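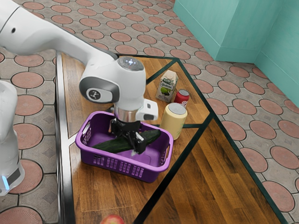

Bohumila Ďurica told me in an email that I should skip the showroom and go straight round the back, where the old cars were, and that if I only had one afternoon in Cudville it would be a shame to spend any of it looking at new paint. She was right, and I'm grateful, because the sign at the front gate of the Štefanec works sends every visitor to the showroom and I would have gone along like a lamb.

So, the open day. It runs once a year in May, and they let in people by groups of 15, which sounds fussy until you see how narrow the body shop is. I had driven up the night before (four hours, with a long stop for pie) and was in line well before the doors opened, next to a father and daughter who had come in a very tidy little Joko coupe. I had only ever seen the Joko in magazines, and they were kind enough to let me sit in it. The seats are tiny! I'm not a large man and I still had to take off my jacket before I could reach the shifter.

Štefanec builds one car, the Onovus, and builds it slowly. It is a two-seat roadster with the engine behind the driver, and our guide said they finished 24 of them last year and would be happy never to go much above that. The chassis is welded up on a steel jig in the first building, and we stood and watched a young welder work his way along a side rail for a good long while. Then came the trim room, which smelled wonderfully of leather and glue, and where a woman was stitching a steering wheel by hand and chatting with us the whole time without once looking down.

I asked too many questions, as usual. The one I most wanted answered was why they moved the fuel tank on the second version, and the answer was that the first one ate up all the luggage space and the early customers complained. With the tank behind the seats you can get a soft bag in the nose, or two if they're small. The steering rack changed at the same time, and the turning circle got a bit worse, which the guide admitted cheerfully enough.

The old cars out back were everything Bohumila promised. There's a long brick shed with 10 of them in it, including the very first prototype, still wearing its dented nose from a run-in with a hay wagon. Next to it is the race car that did the hill climb, with the number 72 painted on the door by somebody in a great hurry. They started that one up for us, and I have to say the noise in a brick shed is something I felt in my teeth for the rest of the day. The little girl from the Joko put her fingers in her ears and grinned from start to finish.

Lunch was sausages and potato salad in the yard, a little pricey, but the lemonade was good and the sun came out. I did peek into the showroom on my way out after all (sorry, Bohumila), and there was a dark green Onovus by the window that I thought about for most of the drive home.

If you go, park in the field across from the church. The lot at the works fills up early, and the lane beside it is too tight for anything long.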